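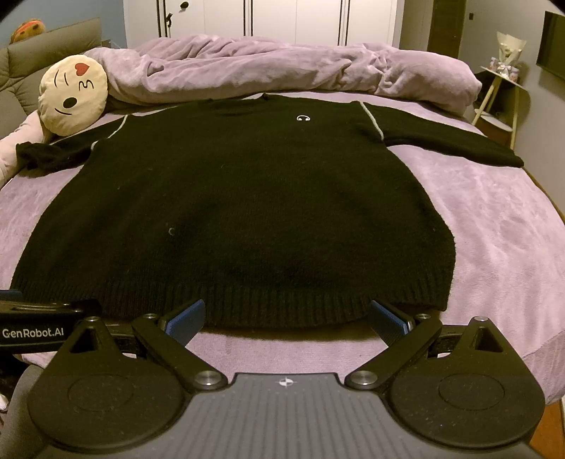

Figure 2. Black knit sweater laid flat, front side up, on a lilac plush blanket. Slight fuzz is present on the surface of the knit.

4.2 Reasons for keeping a garment without wearing it

The second group of answers concerns garments which the participants keep at home but did not wear during the last season. As explained in Section 3, each of the 13 households in Tarmont received a paper diary in October and was asked to write down every knitted garment that left the wardrobe, together with the reason. The interviews were made after the diaries were collected, and they were conducted by the second author, Vangelis Zervas, in the home of the participant.

We had expected that damage would be the main reason for not wearing a garment. This expectation was based on the earlier wardrobe study of Sarantis and Ellwood, in which holes and broken seams were the most frequent answers. In our material the damage is mentioned, but it is usually of a light kind. Participants spoke of fuzz, pilling, loose threads and a general "tired" look. A sweater in this condition can still be worn without any problem, and most participants agreed with this when they were asked directly. However, they moved such pieces to a lower status. The garment which was first used for work is later used for shopping, then only at home, and at the end it stays in the drawer.

We call this process "stepping down." It was described in very similar words by participants who did not know each other. One woman from the Bemska district explained it in this way: "First it is my good one. Then one day I see it in strong light and it is my house one. I did not decide it." The strong light is an interesting detail. Several participants noticed the surface wear only in a shop mirror, in an elevator or on a photograph, and the change of status came quickly after this moment.

The color of the garment has an influence on the process. Dark knitwear was stepped down earlier than light knitwear in the diaries, although the fiber content was often the same. The explanation of the participants is that lint is easily seen on black. Some of them own a fabric shaver or a lint brush, but the regular use of these tools was rare. Two persons told us that the brush is kept near the entrance door and is used only for coats. It seems that the care of the surface is connected in their mind with outdoor clothes, and that a sweater is expected to take care of itself.

Washing was a more difficult topic. The participants could give the temperature of their usual program without hesitation, but they were less sure about drying. In 5 households the knitwear was dried on a hanger, a practice which the care literature advises against for heavier knits, as the weight of the water pulls the shoulders and the body becomes longer. In the other households the pieces were dried flat, on a towel, on a rack or on a bed that is not in use. The lack of space was the most common complaint here. A family living in two rooms cannot give up a bed for one day, and for this reason the knitwear was washed less often than the participants wished.

Finally, we must mention the garments which are kept for a person and not for use. These include gifts and pieces which belonged to a relative. They do not step down in the manner described above. They leave the ordinary circulation at once and are stored apart, in most cases folded in a bag. When we asked if such a garment could be repaired or given to another person, the answers were short, and we did not insist.

4.3 Comparison with the repair workshop records

The diary material was compared with the register of the Greltis repair workshop, which contains 981 entries for the same district. The register was made available to us by Edith Ospina. Its categories do not fully correspond to ours. The workshop records only the repair that was paid for, and surface wear has no category of its own. It is entered under "other" or is not entered at all.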